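**Shared workshop builds its own gripper**

Tue 25 June – Members of the Undport workshop are building a hand-held gripper with two padded fingers, part of a home robotics project called Tandano. The group has set aside 60 evenings for it and plans to publish the drawings in December.

The finger pads are the main job this month.

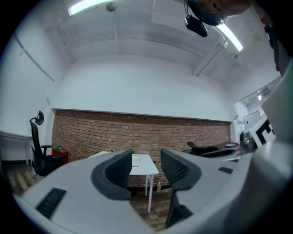 One member wrote on the workshop's board that the pads should be easy to swap before anyone works on the software.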